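So the filing period for town council opened this week, and I have been refreshing the Wismont clerk's page like it's a ball game. Seven names so far for three seats! In a town where the last two council races had exactly as many candidates as chairs, that is a crowd, and I couldn't be happier about it.

For anybody new around here (hi, and thanks for writing in after the snowplow post), a quick rundown. Wismont elects its council at large, everybody votes for up to three people, top three win. No wards, no primary, no runoff. It's a system that works fine when seven people show up to vote and gets very interesting when the whole town does. With this many candidates, somebody could win a seat with a pretty small slice of the vote, and somebody else could miss by a handful. Last time we had a real contest, third place was decided by 12 votes. I still know people who stayed home that night and feel bad about it.

The two incumbents running again are the ones you'd expect. The third, Romain Poulain, is stepping down after 20 years, and I want to say something about him before the race swallows everything. I disagreed with Romain on nearly every budget he voted for. I thought he was wrong about the Foveck Road bridge and wrong about the library hours, and I told him so at the microphone more than once. He always wrote down what I said. He called me at home after the bridge vote to explain why he went the other way, and we were on the phone so long my dinner burned. I'd love to see whoever gets that chair do the same for the next cranky person with a blog.
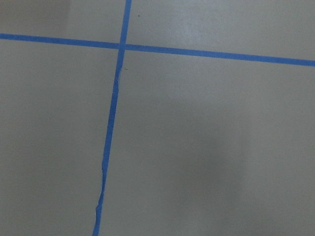
Now, the issues. The big one is going to be the Kitodora site, no question. For those who don't follow this stuff the way I do, Kitodora is the company that wants to put a distribution building on the old cannery land east of the tracks, and they've asked for a property tax break to do it. The planning board heard it in July and kicked it up to the council without a recommendation, and it has been sitting there ever since. I went to that hearing. It ran past eleven and I enjoyed every minute, even the traffic consultant.

I've gone back and forth on it. The land has been empty since I was in high school and the town could use the money. But the tax break as written runs for a long time, and the jobs number in the application comes with a footnote that makes it a goal instead of a promise. What I want from every candidate is a plain answer to one thing: would you vote for the agreement exactly as it's written today? I don't need a speech on economic development in general. I've heard it, and I've probably given it.

Then there's water. If you live on the Wikström side of town you already know all about this, and you are probably tired of it. The mains over there are the oldest we've got, and the repair fund got raided two budgets in a row to cover other things. Two of the new candidates live in that neighborhood and both mentioned the pipes in their filing statements, which made me sit up. Water mains don't win elections in most places. I think they could here! People have been buying bottled water every time the street gets dug up, and they remember.

My prediction, for whatever it's worth (and my record on predictions is terrible, see the school bond), is that one incumbent comes in first without breaking a sweat, the other has to fight for it, and the open seat goes to one of the two Wikström candidates. If they split that side of town between them, though, all bets are off and somebody from the hill sneaks in. That's the trouble with an at-large race where you get three votes. A lot of folks only use one, thinking it helps their favorite, and they're right that it does, a little. But it also means the last seat gets picked by the people who filled in all three bubbles. I always fill in all three – I waited in line, I'm getting my money's worth.

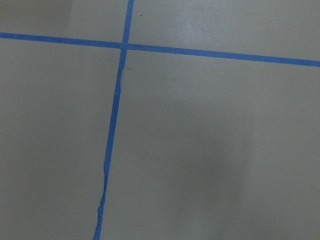 One more thing I've been chewing on is turnout. I dug through the clerk's binders (you can just ask to see them, it's wonderful, they give you a table and everything) and the best council turnout I could find was 79 percent, back when the sewer question was on the same ballot. Seventy-nine! For a town council! These days we're thrilled to get a third of that. I don't believe people cared more back then. I think there was something on the ballot they could picture, with a price on it, and there were lawn signs everywhere you looked. Kitodora could be that kind of question this year if the candidates are willing to talk about it out loud.

I've written to all seven asking if they'd answer a few questions for the blog. Three have said yes already, one asked me how many people read this (enough!), and I'm waiting on the others. I'll run the answers in full, in the order I get them, with no trimming from me. If there's something you want asked, put it in the comments. Please keep it to town business. I am not asking anybody about the president.

Filing stays open until the end of January 2022, so there's still time if you've been thinking about it. You need signatures from registered voters, and the form is two pages. The clerk's office has copies at the front counter, and they're open through lunch.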